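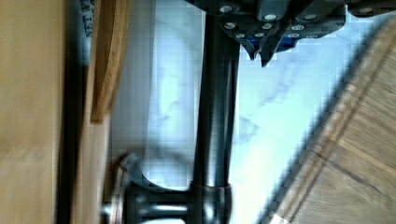
Le relevé commença par l'évier. Lilla Nyitrai nota sur la fiche : robinet, métal sombre, corps cylindrique vertical, levier à gauche. Elle souleva le levier, compta jusqu'à 12, le rabattit. Une goutte se forma au bec, grossit, ne tomba pas. Elle écrivit « étanche » et data la fiche : janvier 2025.

L'appartement appartenait à la succession Fortin. Rosaire Fortin y avait vécu depuis 1999, d'abord avec sa femme, puis sans elle. Le cabinet Jullach avait été chargé de l'inventaire préalable à la vente, pièce par pièce, contenu compris. La consigne tenait en une ligne : consigner l'état et l'emplacement de chaque objet, ne rien interpréter. Lilla appliquait cette consigne depuis assez longtemps pour savoir où elle cédait d'ordinaire. C'était dans les cuisines.

Elle passa au plan de travail. Marbre blanc, veines grises, pas d'éclat visible au bord de l'évier. Elle fit glisser l'ongle le long d'une veine, de l'arrière vers l'avant, pour vérifier qu'il ne s'agissait pas d'une fissure. L'ongle n'accrocha pas. Elle nota : « veinage naturel, surface continue ».

Decha Tanasarn, qui tenait le second exemplaire de la fiche, se chargeait des contenants.

-- Farine ou lait en poudre ? demanda-t-il devant le bocal transparent.

-- Poudre beige.

-- On peut ouvrir.

-- On peut écrire « poudre beige ».

Il écrivit « poudre beige ». Il releva ensuite la boîte bleu-vert à couvercle de bois clair, le gobelet gris foncé, le pot noir et sa cuillère en bois, tous alignés contre les planches grises du mur. L'alignement fut reporté de gauche à droite, comme le voulait la procédure. Pour le petit four en inox, il porta la mention « torchon posé dessus, blanc, rayures rouges et bleues », puis hésita sur la rubrique. Le torchon relevait du linge. Le four relevait de l'électroménager. Lilla lui dit de créer un renvoi.

Vint le tiroir. Il coulissait mal sur les 3 derniers centimètres et il fallait le tirer légèrement de biais. Lilla le tira de biais. Elle s'attendait à des couverts, le plan fourni par Jullach indiquant « tiroir à couverts ».
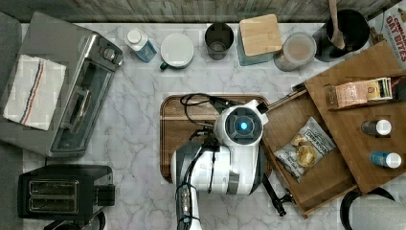
Un sachet de chips s'y trouvait, blanc, lettres noires. Elle vérifia le plan, puis le tiroir, puis le plan. L'écart devait être signalé. Dans la colonne « observations », elle inscrivit : « affectation non conforme, denrée en sachet ». La colonne mesurait environ 5 centimètres de large et la phrase y tenait tout juste.

-- La fille a dit qu'il n'avait plus le droit au sel, fit Decha.

-- Elle a dit cela quand ?

-- En me remettant les clés. Elle a dit aussi qu'il s'était remis aux céréales. À cause du médecin.

Lilla regarda la boîte d'OAT BITES, dressée dans l'angle, face imprimée bien en vue. Elle regarda la boîte de thé sur l'étagère, niveau supérieur, et le petit flacon d'épices à bouchon blanc. Tout cela était rangé à portée de regard d'une personne entrant dans la cuisine. Le tiroir, fermé, ne laissait rien voir.

La fiche ne prévoyait pas de rubrique pour ce constat. Elle releva la planche à découper : bois brun, coins arrondis, rectangulaire. Elle releva le grille-pain : noir, deux fentes.

-- Pour le sachet, reprit Decha, on met « à jeter » ? La fille passe en avril.

La catégorie existait. Les denrées y allaient par défaut, sauf demande écrite des ayants droit. Lilla fit tourner le stylo entre ses doigts, raya « affectation non conforme », parapha la rature dans la marge et laissa « denrée en sachet ».

-- On met « laissé en place ».

Elle repoussa le tiroir, de biais, jusqu'à la butée, et demanda la fiche du couloir.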